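Budgeting a second arm for a PC teardown cell: what am I missing?

Posted in Automation > Planning and purchasing

LeifAmundsen
I run the parts recovery room at Truramness. We take in retired office desktops, mostly Dell towers, and pull the drive, memory and CPU before the rest goes to shred. I have to turn in an equipment budget in August for an automated cell covering drive removal first and memory second. Volume is 2505 towers per quarter, one shift.

What I have so far:
- two arms, bench mounted, facing each other across the work
- a two-finger gripper on each
- one wrist camera per arm
- slotted aluminum table
- printed fixture tray for the small parts
- 10 percent contingency

Our finance lead wants to know why it can't be one arm, and I don't have a good written answer. I also have no line for spares or fixtures beyond the first tray, and I don't know what number to put there. The tower goes in on its side with the panel already off. Opening the case stays a manual job.

Pictures of the work are in the first reply, so people can see the clearances.

halvorsen_cell
I planned a similar cell at Gavalas, so take this as one shop's opinion. Look at clearances before you look at arm prices. The drive bay decides most of the budget.

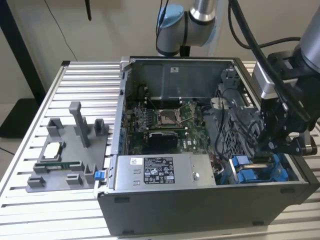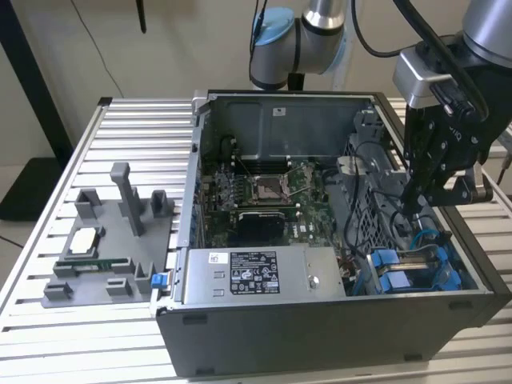
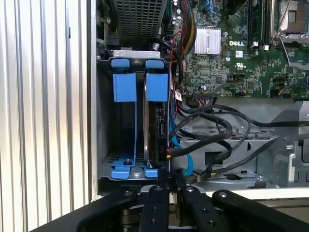

Where the money goes

1. Reach and approach angle. The blue drive carriers sit down inside the case, next to the cage and the cabling. The gripper has to come in from above with the wrist clear of the case rim. Check reach with the gripper and camera mounted, at the lowest point of the pick, at the far corner of the case. The catalog reach figure is measured to the bare flange and will mislead you. We moved up one arm size after doing this on paper, and that was the largest single change to our total.

2. Fingers. Stock fingers are too wide for a lot of release tabs. Budget for custom fingertips, and for at least 2 redesigns. Squeezing a pair of latches and pulling the carrier straight out is a different grip from lifting a memory module by its ends. If one finger shape has to do both, plan on engineering hours. If not, price a tool changer now, including its weight against your payload.

3. Cables. Drive removal means unplugging data and power first. Flexible cables are hard for a program that expects everything to be in the same place each time. This is your real argument for the second arm: one holds the cable or the case while the other works. If you leave the unplugging to the person who takes the side panel off, one arm may be enough for phase one. Put both options in the proposal with a cycle time for each.

4. Case location. Slotted table, yes. Add clamps or stops that suit every chassis size you accept, and get the mix from your intake log before quoting. Our log had 11 chassis types and the first fixture quote covered four of them. A case that shifts while a drive is being pulled costs you a re-teach or a crash.

5. Trays. Printed trays are cheap per piece, but they wear at the locating edges. Carry one spare per design and keep the files under revision control. Put the design hours on their own line.

6. Cameras. A wrist camera alone loses sight of the part when the fingers close in on it. Add one fixed camera looking at the table, plus its mount and cable run.

7. Guarding and risk assessment. You list nothing for this. Two arms sharing a work area need an assessment that covers both together with whatever tools they carry. Get it quoted by whoever will sign it.

Ten percent contingency is low for a first cell. I would carry it on the hardware and set a separate allowance for integration labor. Ours ran over on labor and came in under on hardware.

proltley_mike
just get one arm and a bigger gripper. drives are not heavy

halvorsen_cell
Weight was never the limit. A bigger gripper makes item 1 worse.

R. Onent Support Desk
Adding to the spares question. For a single shift, a workable starting list is one complete gripper, two sets of fingertips per arm, one camera cable and one arm cable set. Arm cables that run outside the links get flexed on every cycle and are often left off the list. Ask the vendor for lead times on each item and stock whatever takes longer than you can afford to be down. Also ask whether the controller license is per arm. On some systems it is, and it shows up on the second quote.

LeifAmundsen
Thanks. I'm splitting the request into two options: one arm with manual unplugging, and two arms with the full sequence. Fixtures, fingertips and risk assessment each get a line. The intake log shows more chassis types than I assumed, so the clamp quote is going back to the supplier. Still waiting on the license answer for the second arm.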